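第3章 「手が空く」とはどういうことか

自動化を売る側の資料には、ほとんど必ず「従業員の手が空く」という一文がある。本章ではこの一文を疑うところから始める。空いた手はどこへ行くのか。空いたことを誰が確認したのか。そもそも、機械が入る前にその手は何をしていたと記録されていたのか。第2章で扱った工場の例では、作業が標準化されていたため、少なくとも三つ目の問いには答えがあった。オフィスや休憩施設のように、仕事の輪郭がはっきりしない職場では、そこからもう怪しくなる。

取り上げるのは、部品商社プルストベルク(Prustberg)の事業所で行われた片付け業務の自動化である。同社は従業員256人のうち34人を総務と施設管理にあてていた。導入を請け負ったメルトステッド(Meltstead)社の提案書は、共用室の整頓、備品の戻し、テーブル周りの確認を「反復的で付加価値の低い作業」と呼び、これらを移動式の装置に任せれば年間最大3000時間が浮くと見積もった。この数字は以後、社内のあらゆる説明会で繰り返された。途中から「最大」の語が落ちたことにも注意してほしい。

まず、見積もりの根拠を確かめる必要がある。提案書の付表によれば、作業時間は担当者への聞き取りで集められ、聞き取りの対象は6人であった。担当者は「片付けに一日どれくらいかけているか」と尋ねられ、思いつくままに答えている。ところが、共用室に行く用事の中身は片付けだけではない。照明の不具合に気づく、会議の時間を忘れている人に声をかける、扉の閉まりが悪いことを設備係に伝える。こうした用事は「片付け」の時間に含めて申告され、装置の仕様書では消えた。

職場で仕事と呼ばれるものの範囲は、部屋の側から考えても、機械の側から考えても、それぞれ違った形に切り取られる。 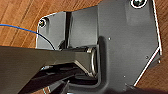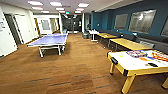 装置の側から見た共用室は、物体と目標位置の一覧である。卓上に物があれば、それは所定の場所にあるか、ないかのどちらかになる。総務の担当者にとっては、卓上の物はもう少し面倒な存在だった。昼休みに続きをするつもりで置いてあるのか、忘れ物なのか、もう誰も使わないのか。担当者は部屋の使われ方を知っていたから、たいていは考えずに判断できた。考えずにできる判断は、聞き取りでは出てこない。出てこなかったものは仕様に入らず、仕様に入らなかったものは、稼働後に「例外」と呼ばれることになる。

例外処理は人間に戻ってくる。プルストベルクの場合、装置が判断を保留した物は端末に通知され、総務の当番が確認して指示を返す方式がとられた。一件ごとの手間は小さい。しかし通知は別の仕事の最中に届く。以前の担当者は自分の都合のよい時に共用室へ行き、まとめて片付けていた。導入後の当番は、共用室に行かない代わりに、一日中いつ呼ばれるかわからない状態に置かれた。時間の合計だけを比べれば、たしかに減っている。仕事の切れ目を自分で決められなくなったことは、その合計のどこにも現れない。

保守の問題もある。腕や爪を動かす機構には関節があり、ねじがあり、配線がある。緩みや摩耗を見る人が要る。提案書は保守を「請負側の定期訪問で対応」としていたが、訪問と訪問の間に動きがおかしくなったとき、最初に様子を見に行くのは社内の誰かである。その誰かは多くの場合、手が空いたはずの総務の担当者であった。彼らは機械の点検を教わっておらず、職務記述書にもその項目はなかった。9月の改訂で「装置の一次対応」という一行が加えられたが、等級も手当も据え置かれている。

公平を期すため、逆の報告にも触れておく。スクニス(Skunis)物流センターでは、同種の装置の導入後、重い箱の上げ下ろしが減り、担当者の腰痛の訴えも少なくなったという。ここでは導入前に現場の作業を半年かけて観察し、担当者自身が例外の一覧を書いている。成功例としてよく引かれるが、引用される際に観察の半年が省かれることが多い。また、訴えの減少には、腰を痛めた人がすでに配置換えになっていた影響も考えられる。報告書はこの点を分けて示していない。

以上から、自動化は職場に何ももたらさないと結論するのは早い。問うべきは、減ったと言われる仕事が誰の帳簿で減ったのかである。以下の節では、この問いを三つの手順に分けて検討する。3.1節では導入前の作業をどう記述するか、3.2節では例外処理と保守にかかる労力をどう数えるか、3.3節では職務記述書と賃金の扱いを論じる。3.4節では、労使で導入条件を取り決めたヴィソツカ(Wysocka)計画の文書を読む。

読み進める前に、自分の身近な職場を一つ選び、そこで「雑用」と呼ばれている仕事を一日分書き出しておくとよい。書き出した本人と、隣の席の人とで内容がどれほど食い違うかも確かめてほしい。この記録は3.1節の演習で使う。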